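4.3 Open-day demonstration

The cloth-handling setup was shown to visitors at the Rekholm open day on Jun 14, 2021. Visitors followed the task in the simulator, which ran on a large monitor beside the registration desk, and the same control code was used as in the experiments of Section 3. No parameters were tuned for the day. Kevser Şimşekoğlu ran the sessions and Abdelilah Benjelloun answered questions and kept the written log.

The simulated workspace was the one we call Ruretti. It models a room with a single large table, two arms with parallel grippers, and one piece of patterned fabric. We chose a furnished room over a blank background for the demonstration. In an earlier trial with an empty gray background, several visitors could not judge how large the arms were or how far they had to reach. With a door, a shelf and a floor to compare against, this question came up much less often.

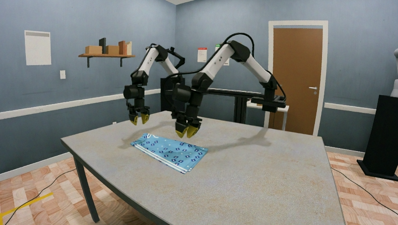 Each session began with a short spoken introduction, after which the operator loaded a start state and let the controller run. Visitors were allowed to ask for a pause at any time. A pause froze both the physics and the controller, and the viewpoint could then be moved freely. Most requests for a pause came in the approach phase, when people wanted to see how the fingertips lined up with the fabric. We had expected more interest in the later part of the task and had prepared our notes for that, so some of the early explanations were improvised.

The simulator was set to 2000 physics steps per episode. Over the day it logged 2948 grasp attempts, including those run unattended between sessions. Of these, 2377 were marked as successful by the automatic check, which requires that the fabric stay between the fingers for the whole of the hold period. The check looks only at contact. It says nothing about whether the grasp point was a useful one for the next step, and a grasp on the wrong layer of a folded cloth still passes.

Visitors noticed this. A common question was how the system knows how many layers it has picked up. The present controller does not know. It selects a grasp point from the overhead view, closes the fingers, and goes on to the next step if contact is found. The Brekorero planner, described in Section 5, adds a layer estimate, but it was not ready in time and was not shown.

The view from above the gripper was displayed in a second window. It proved more useful for explaining failures than the room view, in which the fingertips are small and an arm may hide the cloth.

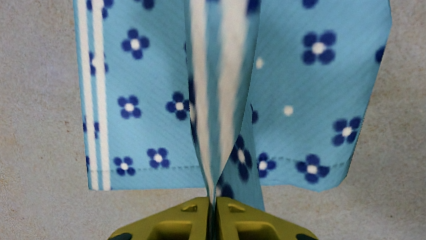 Figure 6. Overhead view in Ruretti. The two fingers pinch a raised fold of the patterned cloth.

Two problems should be reported. The second window lagged behind the first when both were shown at full size, and the operator had to shrink one of them. The Ersoy logging tool also stopped writing its text notes partway through the day. The grasp counts were stored separately and are complete, but the visitor questions from that period were reconstructed from Benjelloun's handwritten log. We plan to repeat the demonstration in September with a single combined window.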